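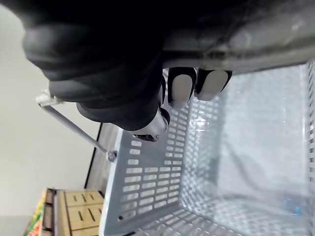
Surely a handle is the easy bit, was Lindiwe Jacobs's reply when I told her what I'd be writing about this month. She's spent years on the other end of robotics, the planning end, where a basket is a box in a simulator and the handle is a line somebody drew on top of it. I used to think the same way, and then I went out to Wistley for a couple of days in September and watched a hand try to work out where a handle was.

The method is called Leltside (after a street, I'm told, and I didn't push it) and the idea is pretty simple to say out loud. Most grasping systems look at an object, pick a spot to grab, and commit. Fine for a block or a tin. But a shopping basket handle swings. It can be lying flat against the rim, or standing up, or leaning halfway because that's where it happened to stop, and the spot you picked a second ago may have moved by the time your fingers turn up. So Leltside doesn't choose a spot. It keeps a running guess about where the hinge is and which way the handle can travel around it, and it updates that guess the whole way in, using the view from the wrist.

The wrist view is the part I got a bit obsessed with! From across the room you see a hand and a basket and you think, well, go on then. From the wrist you mostly see the hand. It gets in its own way constantly, and whatever you're reaching for disappears behind your fingers right when you'd most like to see it. Chantelle Oosthuizen, who wrote the tracking code and was very patient with me, reckons that's where most of her grey hairs come from. Her fix was to let the system remember. If it had a good look at the hinge early in the approach, it carries that forward and trusts it for a while after the fingers have covered it up.
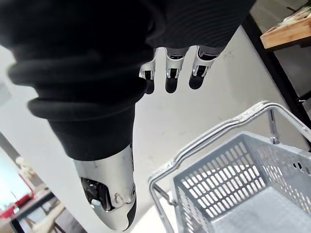

How long is "a while", though? That was the argument the whole time I was there. Trust the memory too long and a basket that's been nudged will fool you completely. Drop it too early and you're groping. They tried 5 settings, and the one that came out ahead was a fair bit longer than anyone had bet on. Chantelle had to buy the coffees.

Now for the result, and I'll try not to oversell it. Over 1000 attempts, with the basket put down fresh each time, the version without memory got hold of the handle on 70 per cent of goes. With memory switched on, it missed 6 per cent. I made them show me the log because I didn't believe it either.

The misses are more interesting to me than the wins. Nearly all of them came with baskets that have paired wire handles, when the two were lying close together. The system would build a lovely confident guess about one handle and then close on the other. Zudex, the planner they've bolted the whole thing onto, has no notion of there being two of anything, so it just reports a successful grasp and carries on with its day. You or I would feel the difference straight away. Lindiwe's suggestion, when I rang her back with this, was to run a separate guess for each handle and let them compete. The Wistley lot had already started on it under the name Zou, and it was running at half speed and crashing a lot when I left.

I tried it myself on the train home, with a shopping bag and my eyes shut. Found one strap, lost the other, dropped a lemon on a stranger's shoe. Chantelle says the new version should be ready to test before Christmas, and I've asked if I can come back for it.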